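Thread on hotel-style layered beds, since I keep getting told I need one. I am not convinced.

The pitch is simple. Pillow end pale, something beige across the middle, something thick and white at the foot. Five minutes a morning, they say. Whose morning?

I read the Drivska bedding guide so you don't have to. It wants 19 steps. Step 9 is "smooth again." Again!

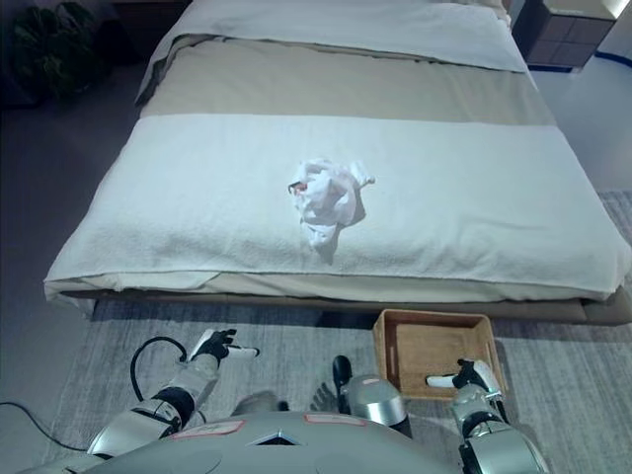 Layers, plus one crumpled cloth. Guess which one your eye goes to.

That's my whole problem with this look. On a messy bed a balled-up cloth is invisible. On a made bed it's the main event.

And look at the tray on the rug. Low slatted sides, light wood, nothing in it. Every styling blog says a tray "gathers the small stuff." The small stuff is on the bed.

Skonis sells a tray like that in their catalog under "calm storage." I own two trays. Neither has ever calmed me down.

Now the white terry at the foot of the bed. The theory is that it protects the bedding from bags, laundry, folding, whatever you dump there. Fine. I'll half give them that one.

But then you have a big white thing to keep white, on top of the other things you were trying to keep clean. You've added laundry to save laundry.

Vusance wants 325 for their bed throw. The "premium" one is 360. For terry. I have bath towels that would do the job and they came in a pack. 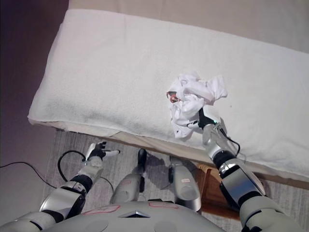
Terry up close. Gray smudges and shadows near the front edge, strip of beige showing underneath.

I can't tell you where shadow stops and smudge starts, and that is what white terry is like to live with. You stand there squinting at it.

The strip of beige bugs me too. Tug the front down to cover it and I bet you come up short at the back. I've fought that fight with my own bed since June and I'm losing.

Also there's something small and red tucked in that wad of cloth. This is why I shake everything out before it goes in the wash -- learned that one with a lip balm and a full load of whites.

So, my version: sheet, duvet, pillow, done. Foot of the bed stays bare until somebody shows me a throw that earns its spot.

Replies open. If you're going to say "just buy a darker one," I already did. It shows lint.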